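Clatamport Community Boards > Home and Household > Laundry

Thread: Towels go stiff after line drying, is softener the answer?
Started August 17, 2024

lindi_f
Hello everybody. We moved to Clatamport and now I dry all the washing on the line on the balcony. My kitchen towels come in like cardboard. My sister tells me to use softener, my neighbor tells me never. I wash at 60 degrees with powder. Which one is right? I have 21 of these small towels, so I don't want to ruin them.

themba407
Softener, no question. Half a cap in the last rinse. My mother did it for her whole life and her towels were soft like a cat.

stelano_street
Sorry Themba, I do not agree. Softener leaves a layer on the fibers and then the towel does not drink the water anymore. For a bath towel you can maybe live with it. For a kitchen towel it is a bad trade, you only push the water from one side of the counter to the other side.

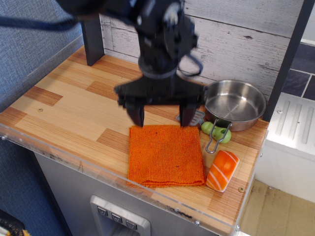 So first I would try less powder. Most people put too much, and what is not rinsed out dries inside the loops and makes them hard. Take half of your usual amount, and add one more rinse if your machine has that button. Do this for 2 or 3 washes before you judge.

themba407
I use softener and my towels drink very well, thank you.

stelano_street
Put a drop of water on one and look how long it sits on top. Then wash the same towel two times without softener and try again. I will wait for your report :)

lindi_f
Thank you both. The water here is very hard, I forgot to write it. The kettle is white inside after one week. Does it change something?

dineo.s
It changes a lot. With hard water you need a bit more powder, so I would be careful with the advice to take half. Look at the table on the box, there is a line for hard water. Also shake each towel strongly before you hang it, and again when you take it down. It costs nothing and for me it made the biggest difference.

stelano_street
Dineo is right about hard water, I take back the half. Follow the box. The extra rinse I still recommend.

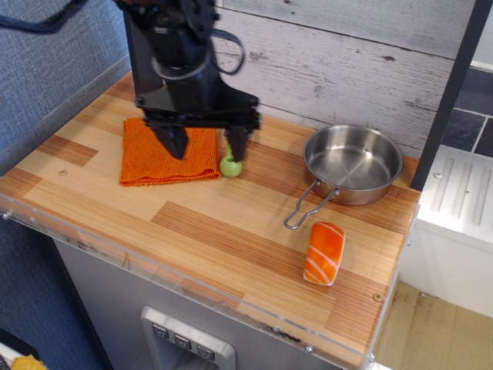
Sena Sulemana
Moderator, Home and Household

I moved this thread from General because we get the same question every August. Two small things from me. Please do not mix vinegar with bleach, someone suggested it in an older thread and I removed it. And if you own a dryer, ten minutes in it after the line is enough, you do not need the full program.

lindi_f
No dryer, only the balcony. I will do the shaking and the extra rinse and write here after the next wash. Themba, I try yours on one towel only!

themba407
One towel is a good start.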